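Getting Old Photos and Papers Ready for a Small Exhibition
Workshop tips by Nilton Quispe

Every February our history club in Sandumport puts a show into the front room of the library, and every February somebody asks me how to get a family photograph or a ration book from a shoebox onto a wall without ruining it. I have been the one with the glue and the ruler for a good long while now, so I thought I would finally write down how I go about it (and my wife would like me to stop explaining it over the phone at dinner time). 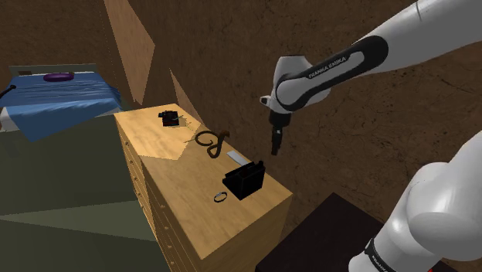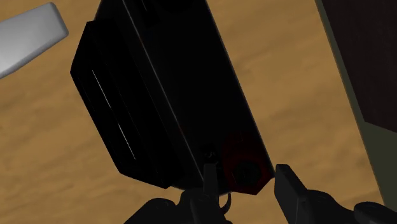 Start with a place to work, and give yourself more of it than you think you need. You will have originals, copies, labels and scraps of board all out at the same time, and they do love to slide under one another. A table is fine, or the top of a chest of drawers if that is the right height for your back. I am fond of a light wood top like that long dresser in the first picture, as dark card and the edges of old black album pages stand out so clearly against it. Whatever you use, wipe it down, let it dry completely, and lay a clean sheet of white paper over the part where the originals will sit. Coffee goes in another room. Yes, even the one with the lid.

Copy first, mount later

Please don't mount the original! I say this to everyone and I will say it to you too. Scan it, print the scan on a decent matte paper, and put the print on the wall while the original goes back home in its envelope. Visitors are perfectly happy with a good copy, and you can make it bigger, so that people at the back can see Grandpa on the tram. For a print the same size as the original I scan at 500 dots per inch. If I am going to blow up something tiny, a passport photo for instance, I go up to 1000. The file gets large and the scanner takes its sweet time, so put the radio on.

Don't clean up the copy too much either. A crease or a penciled note in the corner is part of the story, and I have been sorry more than once about a smudge I removed that was really a postmark.

Mounting on board

I use foam board for anything up to the size of a magazine page, and something stiffer past that. Cut it with a fresh blade against a metal ruler, in 3 light passes. One hard pass will crush the foam and leave you with a crumbly edge that no amount of fussing will fix. I change blades far more often than my father would have approved of.

For sticking the print down I brush on Zakico paste, very thin, working from the middle to the corners. Then I lay the print down from one side and smooth it with a soft cloth. If a bubble turns up, lift that side gently and go again while the paste is still wet. Put a sheet of baking parchment on top, then a few heavy books, and leave it overnight. I know it looks dry after supper. Leave it anyway.

Labels people will read

Write the label before you decide where anything hangs. Two or three sentences is plenty: who or what it is, where it was, and one thing a visitor couldn't guess. Large type, dark on pale, and a plain typeface. Tape a test label to the wall and walk back to the doorway to see how it does. Ours were much too small the first year, and people kept bending over in front of each other like a row of herons.

If you don't know the date, say so on the label. Somebody may come in and tell you. That is how we got the name of the bakery on Canal Street, from a lady who had only come in to return a cookbook.

Keep reflections down

Glass and a sunny window are a poor match. We hang most of our boards without glass, and for the few pieces that need covering I use Skindow sheet, the matte kind, which cuts with the same knife and weighs next to nothing. Peel the protective film off last of all, once the piece is up, or you will be chasing fingerprints all evening.

Hanging

Lay the whole wall out on the floor first and shuffle it around until you are happy. Then take a picture of it with your phone so you remember. I leave 2 inches between boards and keep the middles level, whatever the sizes are doing. A strip of painter's tape along the wall makes a fine guide line and comes away clean, provided you don't leave it up all month.

We hang on a Tuesday, when the library closes early. Bring a stepladder, a spirit level and something to eat.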